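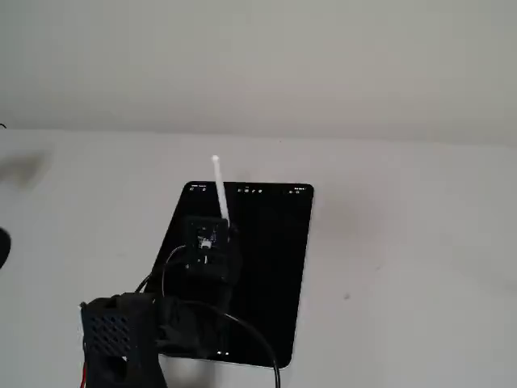 Tablet, screen dark, status bar showing along the top edge.

June 7, 2023. Notebook p. 5

Drawing tablet as a replacement for the paper sketch pads. Still not sold on it.

Background for whoever reads this later: the idea since March has been that all quick sketches go on the tablet in Naltow, get saved to the shared folder, and we stop losing sheets. Fine as an idea. The paper pads never needed charging and never hid the menu from me.

Settings today: black canvas, white pen, thinnest line. Palm rejection on. Auto-lock off, after it locked on me twice before I'd drawn anything. Brightness halfway. I wanted full, but the glare off that glass is bad enough with the ceiling lights on, and turning it up only helps a little. The Valentini matte film is supposed to fix this. I'll believe it when I have one on the screen. The sample they sent was for the wrong size and I have asked again.

Drew 20 closed loops, freehand, no shape correction. Wanted to see if the start and end of the line meet when you think they do. By my count 5 had a visible gap at the join. Is that the pen, the app, or my hand? No idea, and I don't think this test can tell me. Should have done the same on paper first.
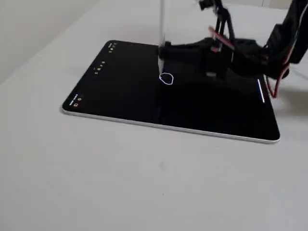

Line weight is the other thing. The Kastach pen is sold as pressure sensitive. With the thin line selected I get one width whether I lean on it or barely touch. Either Naltow ignores pressure on that brush or the claim is generous. Try the ink brush before complaining to anyone.

Toolbar: too small, too close to the edge. I opened the color picker by accident more than once while reaching for undo. There may be a way to hide the whole thing. The help page says so but describes a menu I don't have.

Export: last sketch came out as file 1308 in the shared folder, opened fine on the desktop. Lines look rougher there than on the tablet. Could be the zoom.

Zikero quote for a second tablet plus pen is 2650. Not recommending it on the strength of today. One decent afternoon of loops doesn't prove much, and this wasn't all that decent an afternoon.

To do:
- same loops on paper, same size, count the gaps
- ink brush, light and heavy
- wipe the glass before starting, fingerprints were not helping
- chase the film
- keep ordering paper pads for now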